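Workshop Notebook — Textile Conservation, Shiferaw Building
2021-10-01
Entry by Abrehet Mersha

Second rinse of the Mulura cotton panels completed. The wash water remained slightly yellow at the hem samples, and these will be rinsed again before any blocking is attempted. Mebrat Tesfamariam has asked that the indigo pieces be held back — the July test showed bleeding at the selvage.

Starch paste: 20 g to the batch, strained twice. The earlier batch was too stiff for the fine weave and has been discarded. Object 561 is to stay flat under blotter until the lining fabric from Etura is received. 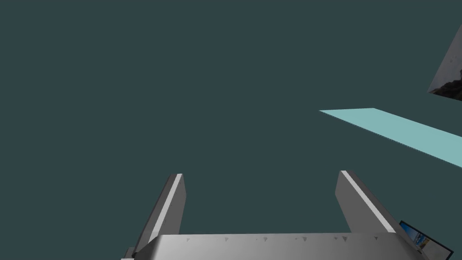
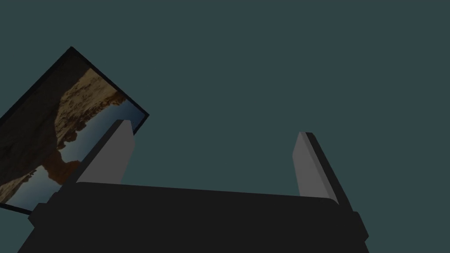
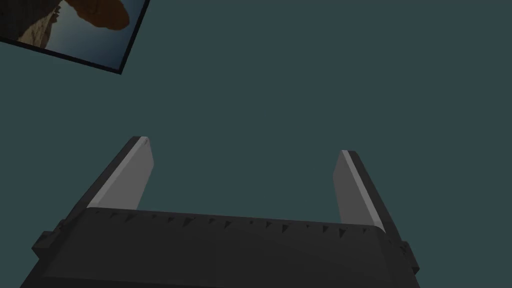 Vol. 20, p. 561

Outstanding: relabel the drying racks; return the pH meter to the dye room.

2 comments · 0 shares

Recent entries
Lining fabric, order notes
Indigo bleed test, July
Blotter stock

This site uses cookies.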